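Warkness Wooden Mug Tree and Plate Rack: Review
By Tetteh Bawa
Posted 11/06/2024

I have been using the Warkness mug tree and the matching plate rack since August. I bought them together because the old wire drainer by my sink had rusted at the corners and I was tired of wiping orange marks off the counter. Both pieces are wood, both came in the same carton, and both were put together in one evening.

I paid full price for these. Nobody sent them to me.

What comes in the carton

The mug tree comes as a base, a post and the pegs, wrapped in brown paper. The plate rack comes mostly assembled. There is an instruction sheet, one side only, with drawings and almost no words. The drawing for the post is printed so small that I had to take it over to the window.

You don't need tools for the mug tree. The post goes into the base and the pegs push into the post. One of my pegs was tight and I had to take a little off the end with sandpaper. The other was fine. The plate rack needed a screwdriver, which was not mentioned on the listing. If you only own the one that lives in the garage, bring it in before you start.

The wood had a faint smell of oil for the first week. It did not transfer to the plates.

The mug tree

The base is a long oval in pale blond wood, with the post set toward one end. A circular groove is cut into the other half of the oval. The sheet doesn't say what the groove is for. I stand a cup there when I'm making coffee and it sits where I put it, so that is how it gets used in my kitchen.

With the post at one end I expected it to tip. It hasn't. I have hung one mug and left the opposite peg bare for days at a time and the base stayed flat. My mugs are ceramic and on the heavy side. I would still hang two of similar weight if you have the choice, and I would keep it back from the edge of the counter if there are kids in the house.

The pegs are short. A mug with a normal handle goes on easily. I have one with a thick, squared handle that goes on but slides forward when the tree gets bumped, so that one went back in the cabinet. Espresso cups with small handles won't fit at all. Measure before you order if that's what you drink from.

Mugs hang at an angle with the opening facing out. If you put one up straight from the sink, a little water collects at the lower side of the rim and drips on the base. I dry mine first. The base has one faint water ring from before I started doing that, and a light rub of mineral oil took most of it away.

The plate rack

I keep three dinner plates in it, which is what we use on a normal day. They stand at an angle and don't knock together when the dishwasher door closes next to them. My old wire drainer rattled every time.

Very thick stoneware is a tight fit. A friend's handmade plate went in but had to be pulled out with two hands. Ordinary plates lift out with one.

There is no tray underneath. If you plan to drain wet plates in it, you need a mat or a towel below, and you need to move the rack now and then so the wood can dry on the bottom. I think of it as storage more than a drainer, and I'd like it better if the listing said so. The photos on the store page show it beside a running faucet.

How they look with other pieces

I already had a wooden serving tray from Irnside and a small pale blue jar with a lid, both bought years earlier. I was worried the woods would clash. The tray is a light orange-brown with a lot of wavy grain and the mug tree is plainer and paler. Side by side on a brown mat they look fine to me. They don't match, and I stopped noticing after the first few days.

If you want everything in the same shade, buy it all from one maker and in one order. The Kravets set I looked at in the store was darker and more even in color, but the mug tree in that line had a round base that took up more counter.

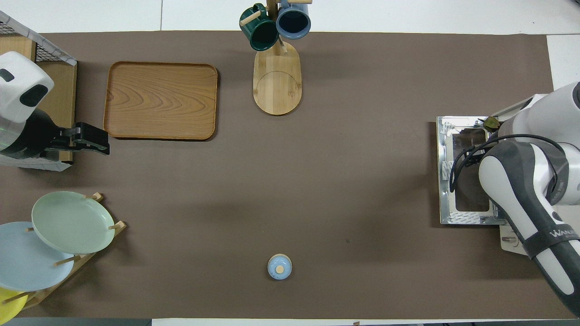

Cleaning and care

Wipe with a damp cloth and dry right away. I oil both pieces every couple of months, the base of the mug tree a bit more often than the rest. It takes 10 minutes and they need to sit overnight afterward. Don't put either one in the dishwasher. The sheet has a crossed-out dishwasher on it, and this was the one drawing I could read without help.

The groove in the base catches crumbs and coffee grounds. A dry toothbrush gets them out.

After three months

The tight peg has stayed tight. The other one works loose every few weeks and I push it back in by hand. A drop of wood glue would fix it, but I like being able to take the tree apart when I pack for the cabin. Nothing has cracked or split. The rack has one small dent on the front rail from a dropped pan lid, and that was my doing.

Who should skip it

If you have a big family and wash by hand, the rack is too small and you will be annoyed with the missing tray. Ikgate makes a larger one with a metal pan below it. My sister has it and it does that job well, though it covers most of the space between her sink and stove.

If you have a short stretch of counter and want the everyday mugs and plates within reach, the Warkness pieces are worth the money. I would buy the mug tree again. I would wait for a sale on the rack.

Mug tree: 4 out of 5
Plate rack: 3 out of 5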